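Sorting the claims from the rubbish

July 26, 2021

The brochure for the Porer hand gripper says it will pick up "anything you find in the home". I have been reading brochures like that for a long time, and the word that makes me reach for a pencil is always "anything".

Porer is one of two hand-held grippers being tried out this summer at a rented unit in Cilthorpe. The other is made by Amaral and costs 223 pounds more. Neither is a robot. You hold the thing yourself, close the fingers on an object and let the camera record what happened, and the recordings are later used to teach an arm to do the same job. The idea is sound enough. It is cheaper than steering an arm by remote control, and a person with a gripper in one hand can get through a pile of household odds and ends in the time it takes an arm to wake up.

What bothers me is how the results get reported. Amaral's own leaflet quotes 962 successful picks without saying how many were tried. Porer gives a percentage, but its test objects are foam blocks and a tennis ball, which no household has ever struggled to lift.

The Cilthorpe trial at least uses proper clutter. Bottles, small boxes and plastic packaging go down in a heap, and the person holding the gripper has to take them off one at a time. I spent a morning there and had a go with both.

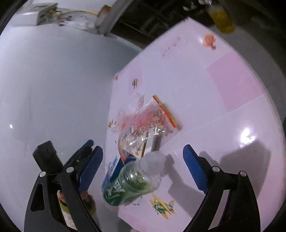 Does a softer finger pad make for a better grip? Only up to a point, and the point arrives sooner than the makers suggest, as a soft pad holds a curved surface well but gives you very little say over where a thin, slippery one ends up.

That was my experience, anyway. With the soft pads fitted I could lift a full bottle by its middle and tilt it without a slip. On plastic film I did badly. The pads closed, the film folded, and half the time I came up with a corner of it and dragged the rest of the heap along. With the harder pads the film was easier and the bottle was worse. Both firms sell the two kinds as extras — 16 pounds a pair from Porer, more from Amaral — and both advise fitting one set and leaving it there.

The camera is the other weak spot. It looks down past the fingers, so at the moment of closing, the very part you would like to see is the part most likely to be hidden. Shiny wrapping makes it worse. Amaral's answer is a wider lens. Porer's is a second camera, due in November, at a price it would not give me.

Then there is the step everyone hurries past. A pick that works in my hand works partly because I can feel the bottle start to go and squeeze harder. The arm at Cilthorpe, a Braltirska with a matching pair of fingers, feels nothing of the kind. I watched it attempt 4 picks from a heap I had just cleared by hand and reset. It managed one.

The staff told me this was a poor morning and that it usually does better. Perhaps it does. I asked for the full log of attempts, failures included, and was told it was still being tidied up. I have asked again by email.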